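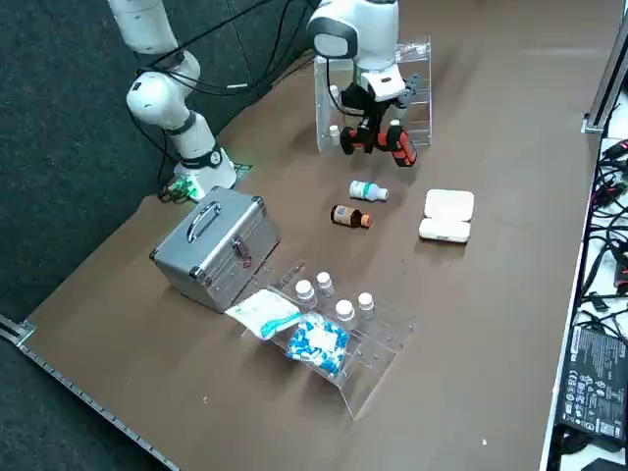

How to bring a tired tabletop back with oil

Posted December 23, 2015

I've now done enough secondhand tables that friends have started ringing me before they buy one, which is flattering and also a bit of a worry, as most of what I know I learned by making a mess of my own dining table. So I've written the whole thing down in one place. It's long, I'm sorry, but I'd sooner you had too much to read than got halfway through on a warm afternoon with sticky hands and no idea what to do next. Put the kettle on.

These instructions are for solid timber tops. If yours is veneer you can still use most of this, but go very gently with the sanding and skip the coarse paper altogether. If you're not sure which you have, get down on the floor and look at the edge and the underside. On solid timber the grain lines on top will carry over the edge and turn up again underneath. On veneer the underside usually looks like a different piece of wood entirely, and there's often a thin line near the top of the edge.

What you'll need

A random orbital sander, or a cork block and a good deal of patience
Sandpaper in 80, 120, 180 and 240 grit
A dust mask that fits your face properly
A vacuum with a brush head
Old cotton T-shirts, washed and cut up (no towelling, it sheds)
A tin of penetrating oil
A couple of fine finishing pads
Mineral turps
Drop sheets, and more of them than you think
A metal bucket of water for the used rags

I use Stotus table oil, the clear one, because the hardware shop at Flavenside keeps it on the shelf and I like how slowly it goes tacky. Any decent penetrating oil made for furniture will do the job. Read the tin though, as the waiting times differ quite a lot and the tin knows better than I do. For the pads I buy Plulero in the grey. They last well if you rinse them out.

My last full shop, with everything except the sander, came to $121. The small tin of oil was the dearest thing in the basket, and I still have a third of it left after doing a six-seater twice over and a bedside table for my niece.

Before you start

Pick your weather. I know that sounds fussy. But I oiled a table once in a muggy week when it was raining on and off, and it stayed tacky for so long that we ate off our laps for days. Dry and mild is what you want. May is lovely for it where I live, with the heat gone and the real damp not yet arrived, but any stretch of settled weather will see you right. If it's the middle of summer, start early and be finished with the oil before the sun comes around.

Get the table somewhere you can walk all the way around it. I can't stress this enough, because if one side is against a wall you will lean across wet oil to reach it, and you'll be wearing the evidence on your shirt. If you have to work inside, cover the floor properly and tape the drop sheets together where they meet. Carpet and furniture oil are not friends.

Now wash the top. A squirt of dishwashing liquid in a bucket of warm water, a cloth wrung out until it's barely damp, and go along the grain. You're taking off years of dinners, hand cream and whatever the last family polished it with. Change the water when it goes grey. Wipe again with clean water, dry it with a towel, and leave it overnight.

Working out what's already on it

Put a few drops of water somewhere out of the way and have a look in ten minutes. If the water has soaked in and left a dark spot, you've got bare or oiled timber with not much left on it, and you can go straight to the sanding. If it's sitting up in beads, there's still a varnish, a lacquer or a good coat of wax.

For wax, rub a small patch with a rag and a little turps. If the rag comes up yellowish and the patch goes dull, it's wax, and you'll need to do the lot that way before sanding or your paper will clog in no time. Open the windows for this. For varnish or lacquer you can use a stripper, but I nearly always just sand. Strippers are slow and smelly and I find I have to sand afterwards anyway.

One caution. If the table is old and painted, stop and test for lead before you put any sandpaper near it. Test kits are cheap. If it comes up positive, that's a job for someone with the right gear, and I mean that kindly.

Sanding

This is the part people rush, and I did too. Start with the 80 grit only if there's a finish to get through or there are proper scratches. Otherwise begin with 120. Keep the sander flat and keep it moving, slowly, and let its own weight do the work. If you tip it up on its edge to get at a stain you'll dig a little saucer that you won't notice until the oil goes on, at which point you'll notice nothing else for the rest of your life.

Go over the whole top evenly, then vacuum it, then move up to the next grit. Please do vacuum. A single bit of coarse grit left behind will swirl around under your fine paper and leave curly marks like a pig's tail. After the 120, the 180. After the 180, wipe the top over with a barely damp cloth and let it dry. It will feel furry, and that's just the grain standing up. Finish with the 240 by hand, along the grain, with hardly any pressure, and the fur comes straight off.

White rings from hot cups generally vanish with the old finish. Black marks are another matter. They're usually from water and metal, under a pot plant for instance, and they go deep. You can try oxalic acid, following the packet and wearing gloves and glasses, but I've left a few of them in and don't regret it.

My friend Kiều Phí did her mother's kitchen table alongside me one year, and there was a half-moon burn at one end where her mum had put down a wok. She'd brought her good paper along and was all ready to grind it out, and then she rang her mum, who said to leave it exactly where it was. It looks very handsome oiled.

The first coat

Vacuum everything one last time, including yourself, and then the legs and the rails, because dust sits on those and drifts back up. Wipe the top with a rag and a dash of turps and let it flash off. This will show you what colour the timber is going to be, more or less, and it'll also show up any scratches you missed. Now's the time to go back.

Stir the oil, don't shake it. Pour a small puddle in the middle – a couple of tablespoons is plenty to begin – and spread it with a folded rag, working out to the edges. Add more as you need it. The top should look wet all over without any pools. Do the edges, and then, if you've the strength, turn the table over later and give the underside a coat too. It helps stop the top from cupping, as both faces then take up moisture at a similar rate.

Leave it for as long as the tin says. With mine that's 20 minutes. Some patches will drink it straight in and go dull, so dab a little more on those. Then comes the most important sentence on this page, so I'll give it room.

Wipe off every bit of oil that hasn't soaked in.

Use clean dry rags and keep swapping them. When you think you've finished, do it again. The top should feel nearly dry to your palm. Oil left sitting on the surface goes gummy, and then you're back with the turps and a pad, cursing.

About those rags

Oily rags can heat up by themselves and catch fire if they're scrunched up and left. It really does happen. Drop them in the metal bucket of water as you finish with each one, and then lay them out flat outside, singly, away from anything that burns, until they've gone stiff. Only then do they go in the bin. Please don't skip this one, however tired you are.

Second and third coats

Wait overnight at least, longer if it's cool. Rub the top lightly with a finishing pad, along the grain, wipe off the dust, and put on a second coat exactly as before, only you'll find it needs far less. For a table that gets eaten at every day I do 3 coats. For a hall table, 2 is fine.

With the last coat I like to work the oil in with the pad while it's still wet, and then wipe it off. It makes a fine sort of paste that fills the grain and leaves the top silky. You'll want to keep stroking it. Everybody does.

Waiting

You can put light things on it after a day or two, but oil takes weeks to cure through. Use placemats and coasters for the first month, wipe spills up straight away, and don't leave a tablecloth on it. I left a vinyl cloth on one for a weekend and the little woven pattern from its backing printed itself into the finish as neat as you like. I had to redo that end.

Looking after it

A damp cloth and then a dry one, most days. No spray cleaners, no vinegar. When water stops beading, or the top begins to look thirsty where the plates go, give it a rub with the pad and one thin coat. For us that's once a year. It takes me a morning, and I keep the leftover oil in a smaller jar filled right up to the lid so it doesn't skin over.

If you're still hunting for a table, the secondhand place I go to is Mạch, on the road out of Flavenside, and they're happy for you to crawl about underneath looking at joints. I paid $451 for a big old blackwood extension table there, which was more than I'd meant to spend, and then found the leaves had been stored somewhere sunny and were two shades off the rest. They sanded back to a near match. Check the leaves before you pay, and ask whether the winding handle is still with it.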